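Statance Two-Arm Starter Bench
Can it clear the table yet? Sort of. Bring a book.
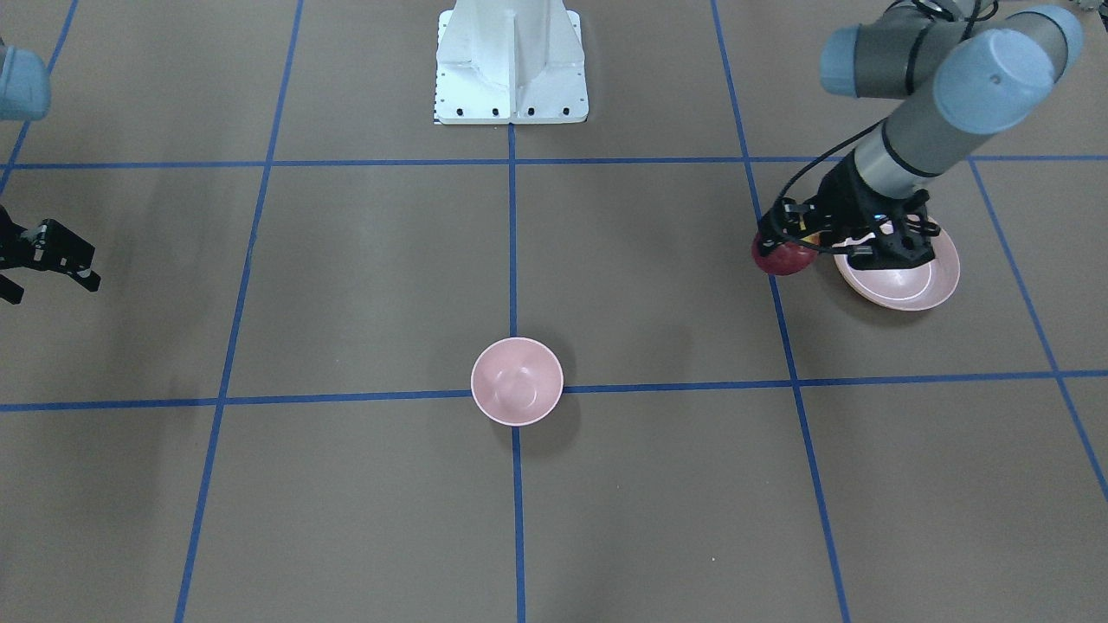
We sell the Statance to people who want to find out what a pair of arms can do around a kitchen or a packing bench, and we would like you to find out before you pay for one. So here is the plain version, written by Paula Lungu, who runs the demo room and has picked a lot of fruit up off the floor.

What it does well
Picking up one solid thing and putting it on another solid thing. Apples, plates, bowls, boxed goods. If the item is roughly where it was last time, the Statance is dependable and a little dull to watch. Our long demo run was 837 pick-and-place moves on fruit and tableware, and most of the misses came after somebody moved the plate.

What it does if you are patient
Putting dishes away on an open shelf. Sorting mixed parts into bins. Handing an item from one arm to the other, a thing customers love and we would describe as optional. Expect to spend an afternoon teaching each of these, and part of the next morning teaching it again.

What it does not do
Laundry. Wet glasses. Anything in a bag. Peeling. It will hold a sponge, and it will move the sponge, but we have stopped calling the result cleaning. A ten-year-old with a grudge is still faster at setting a table — and can find the forks.

On the shop floor
The story is better here, because parts trays don't wander off. Nedelcu has had a bench since April loading trays on the late shift. They report that it is slower than a person and doesn't mind. They also report that it once stacked lids in the wrong bin for over 300 cycles with perfect accuracy, so please look in on it.

What's in the crate
2 arms with grippers
Pedestal mount and bolts
Controller with Flestik teaching software
Blue floor tape
5 practice items, unbreakable so far
Printed setup guide

The tape is for laying out a grid on your floor. You can put it down crooked and the arms will cope, but you'll find it much easier to put things back where they were for the next try. Refills are ordinary tape from any hardware store. Please don't buy ours.

Options
Grudeck soft finger pads, for eggs and for people who are nervous about eggs. Wheeled base, for moving the bench between jobs; lock the wheels first, then check that you locked the wheels.

Ordering
Built to order. Bring your own chore to the demo room and we'll try it with you there. If it goes badly we'll say so, and you can keep doing it by hand for another year. Mornings are best — by 4 p.m. Paula has usually run out of apples.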